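[Automation list] Re: Anyone going to the Hokska open day?

Print this message | E-mail this message

From: Greer Ogilvie
To: Automation list
Date: 2018-03-14
Subject: Re: Anyone going to the Hokska open day?

Régis Pons wrote:

> I can't get away for the Hokska open day. If anyone from the list is
> going, I would like to hear two things. First, how long it takes them
> to set up a new part, because Nalis quoted us for a cell and the setup
> time in the quote looked low to me. Second, whether the two-arm work
> is ready for a real job or still a lab project. We have a lot of small
> fittings that come in mixed and get sorted by hand. Also, is there
> parking?
>
> Régis

Régis,

I went, along with Prasetyo Sitompul from our maintenance group. Parking first: there is a lot behind the building, but the entrance is on the side street and the sign faces the wrong way. We drove past it twice. If you go to the next one, turn in after the tire shop.

They took 80 people for the day and split us up at the front desk. Our group had 6 in it. Each group got the same route: the packing line, the training room, then the lab. The packing line is the one they showed last year, with a new infeed. It was running cartons the whole time we stood there and I have nothing to add to what Magdalini Ververidis posted about it then, except that the guarding has been moved back and you can get a cart past it now.

The training room was a slide talk. Most of it was about their course schedule. The next operator course is in May and it was already close to full when we were there. Prasetyo put his name down.

The lab is what you asked about, so I will spend more time on it. Sekar Pasaribu runs it and did the talking. The job they are working on is valves. A customer sends back small brass valves with red handwheels, and somebody has to pick them over, look at them, and decide which ones get rebuilt. Hokska wants two arms to do the handling so that the person only has to do the looking. The parts sit in a shallow steel tray on a table between the arms. Sekar said the tray was chosen on purpose. A deep box would be closer to how the parts come in, but they wanted to get the grasping right before they dealt with digging.

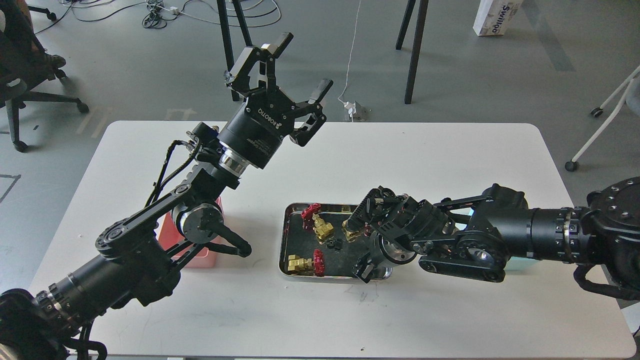
On setup time, I asked straight out. For a part that is close to one they already have, Sekar said half a day. For something new with an odd shape, plan on a week, and most of that week is people working the arms through the motions and throwing out the bad tries. They had 200 good runs on the valves and she wanted more. So if the Nalis quote says a day for any new part, I would ask them what they mean by new. It may be fair if your fittings are all alike. It won't be if you have elbows and tees and caps in one lot.

The handwheels are the hard part, she told us. A valve with the wheel on doesn't lie flat, so it can end up leaning on the side of the tray or on another part, and the wheel gives the fingers several places to catch where you don't want them to. Closing on the body works better than closing on the wheel. Brass is also shiny, and the steel tray is shinier, and they have changed the lights more than once on account of glare. She wants to try a dull liner in the tray next. Prasetyo suggested plain rubber matting and she wrote it down.

Someone in our group asked why use two arms at all. Her answer was that a valve often has to be turned over to see the other end, and one arm has to set it down to do that. With two, one can hold while the other takes a new grip. She also said it costs more than twice as much trouble — the arms share the space over the tray, and keeping them out of each other's way takes up a good share of the programming.

As to whether it is ready: my opinion is no, and I don't think Hokska would tell you any different. It is good lab work. Speed is well under what a person does by hand. They plan to move it to a customer site once they can run a full shift without somebody stepping in, and they would not give a date. Oei asked for one in the group ahead of us, I heard, and got the same answer.

A few smaller things. They would not discuss price for the two-arm setup. They will look at sample parts if you mail them in, and there is no charge for that, but you need to send a drawing along with them. I would box up a mixed lot of your fittings, the way they come to you, and see what they say. Jusard did this with some hinges and had a written reply in 2 weeks, according to the man I ate lunch with. Lunch was sandwiches.

I have the handout from the packing line and Sekar's one-page sheet on the valve work. The sheet has her phone number at the lab on it. I can scan both if people want them, just write me off the list so we don't fill up everybody's mail.

One question back to you, Régis. Are your fittings oily when they come in? Sekar asked me what other people on the list were handling, and that was the first thing she wanted to know about any of it.

Greer

2 replies | 6 shares
Print this message | E-mail this message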